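**Turnum Lane Allotment Society – minutes, Nov 5, 2018**

Present: A. Kuster (chair), A. Sarpong (minutes), plots 3, 7, 8, 12 and 15. Apologies from Tilley.

**1. Last minutes**
Agreed, except that plot 7 never said the hose was "fine." Corrected to "usable."

**2. Water bill**
$916 for the season, against $396 last year. Ambros blames the dry summer. Plot 12 pointed out that last summer was dry too and asked if anyone had read the meter. No one present had. Amerley to read it before the end of November and again a week later with the taps shut.

**3. Rain tanks**
Flaston has quoted $375 per tank and says one will "pay for itself in a year." Asked how, the rep sent the same brochure twice. The tank holds 1000 liters, but the shed roof is small and half of it drains to the neighbor's side. Plot 8 still wants two. Vote: one in favor, four against, Ambros abstained.

**4. Compost**
Boateng's miracle starter was tried on the left bay only. Both bays look the same to everyone except the person who bought it. No more to be bought this year.
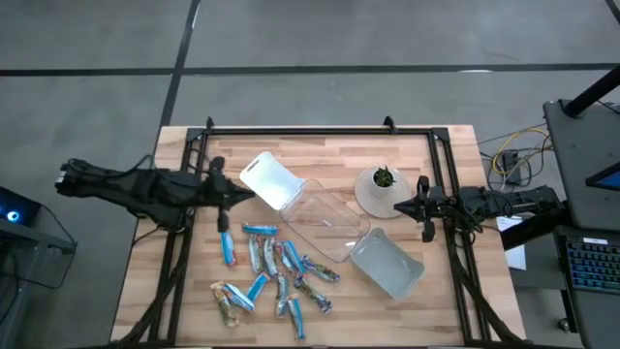 **5. Seed swap**
Moved to spring. Plot 15 asked for labels with the year on them, as half of last year's beans did not come up. Old seed to go in a separate box – marked as old.

**6. Any other business**
The gate sticks. It stuck last year. Plot 3 will look at the hinge.

Next meeting to be set once the meter has been read.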